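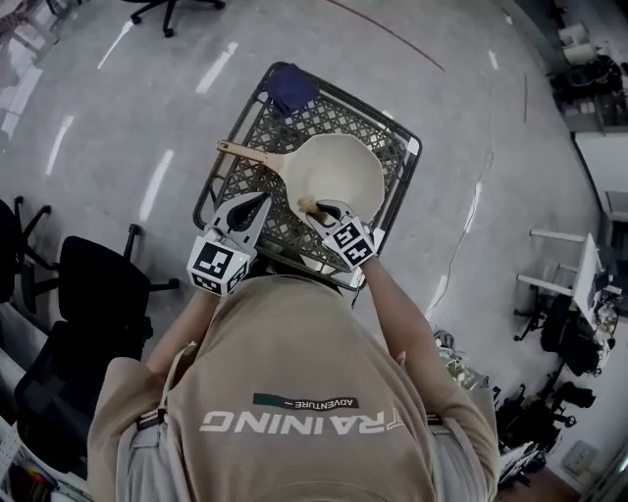

Temby Trials Fund: Progress report, second quarter
Visit to the Lorenitz open day

Purpose of the visit

The grant terms ask us to see the Lorenitz work in person before the next payment is released. We attended the open day on Friday and stayed until four. This report covers what was shown, what we asked, and where we think the project stands.

What was shown

Most of the demonstration was people at work with hand-held grippers, moving household things in and out of shopping baskets on the floor. The operator holds one gripper in each hand, each with a marker cube mounted on it, and the records are meant to teach an arm to do the same job later. One basket had a frying pan and a folded dark cloth in it, and the operator had a small sponge-like item held in the right gripper over the pan.

It was competent work and it was explained well. It was also slow, and a person was doing it. Visitors near us took it for a robot demonstration, and the host did little to put them right.

The arm itself, which the project calls Jamon, was shown for 17 minutes after lunch. It was given 6 items to pack and placed four without help. One was dropped and the other was handed to it again by staff. We were told that the morning run had gone better. We did not see the morning run.

Progress against the plan

Recording: the target for the quarter was 900 usable records. Lorenitz reports that it has passed this. We asked what makes a record usable and got two different answers, one from the floor and one from the office. Until there is a written rule we would treat the figure as provisional.

Arm trials: behind. The plan had 40 full baskets packed by now with no help from staff. No log of completed baskets was available on the day.

Partner site: Ateş has agreed to lend space for a second round of trials. Nothing has been signed.

Concerns

The recording strand is well staffed and the arm strand is not, so the easier half of the work is moving and the harder half is waiting for it. The choice of items also looks kind to the equipment. We saw nothing wet, heavy or breakable, though the bid promised all three.

Recommendation

Release half of the next payment now. Hold the rest until we have the written rule on usable records, the arm trial log with failures left in, and a signed letter from Ateş. We would like the next visit to be on an ordinary working day, with the items to be packed chosen by us.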